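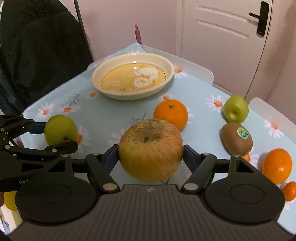

Photo: Eero Mäkelä / Prindico

Email for small shops – speaker notes
Slot is 60 min incl. questions. Don't run over, Vilho is on straight after me.

OPENING
Hi, thanks, name, where I work. Skip the company history. Ask for hands: who has a mailing list? Who sent something to it last month? Wait for the hands to go down. Don't comment, just move on.

Talk is about email, mostly the boring bits. List, welcome, subject lines, cleanup. No social today. If someone asks about social, send them to Vilho Koskela's session.

WHY EMAIL
- people on the list asked to be there, or should have
- you keep the list if you switch tools. Can't take followers with you
- cheap. Most tools have a free tier that will do for a small shop
- slow too. Say this out loud. January looked dead for us and we nearly quit

GETTING ADDRESSES
Sign-up box in the footer gets almost nothing. Keep it anyway. What worked for Bellia (garden store, two people, mention I have their ok to talk about this):
- box at the end of the how-to pages, where people have finished reading
- card by the register, written by hand
- one question on the order form, unticked. UNTICKED. Pause here, someone will argue

Don't buy a list. If asked why – half the adresses are dead, the rest hit spam, and then your real customers stop getting your mail as well. Tell the Aaltonen story, short version only. They bought one, their receipts went to junk for weeks. Leave out the part with the lawyer.

THE WELCOME MAIL
Most opened thing you will ever send. Most shops leave the default text in.
Write 3 emails, then stop:
1. right away. Who you are, what you'll send, how often. No coupon yet
2. few days later. Most useful page on your site, one link
3. a week after that. Ask them something, a real question, and read the replies

Number 3 gets skipped by everyone. Bellia asked "what died in your garden this year" and got enough replies to plan the whole spring. Read out the tomato one if there's time. It got a laugh last time.

SUBJECT LINES
Show the before / after slide. Let them read it, don't read it to them.
Say what's in the mail. "Bulbs are in, open till 8 tonight" did better than "Exciting autumn news!" every time we tried it. Emoji fine, one. No fake "Re:". Please no fake "Re:".

Testing – only if the list is big enough. With a small list the difference is noise. People hate hearing this, say it anyway and move on quickly.

HOW OFTEN
Will be the first question so get in ahead of it. Answer: as often as you have something to say, but pick a rhythm you can keep when you're tired. Twice a month is plenty for most shops. Once and done well beats weekly and late.

CLEANING UP
Scary bit. Remove people who never open. Send them one last mail first, plain text, "still want these?" Then let them go. List gets smaller, numbers get better, bill goes down.
Caution: open rates are shaky now, some mail apps open everything by themselfs. Look at clicks and replies too. Don't go down the hole on this, offer to talk after.

TOOLS
Don't recommend one. I use Stestosum, it's ok, the editor is slow. Any of them will do. Check three things before paying: can you export the list, can you edit the welcome mails, does somebody answer support.

HOMEWORK
Sign up for your own list tonight with a spare address. Read what comes. Fix the worst line in it.
That's slide last – leave it up during questions.

QUESTIONS
Repeat each one into the mic, forgot last time. Likely ones: GDPR, best time of day, do pop-ups work (yes, a bit, annoying). Handouts on the chair by the door. Get clicker back to Eero.

Contact: talks desk, Prindico | © 2022 Prindico | Back to top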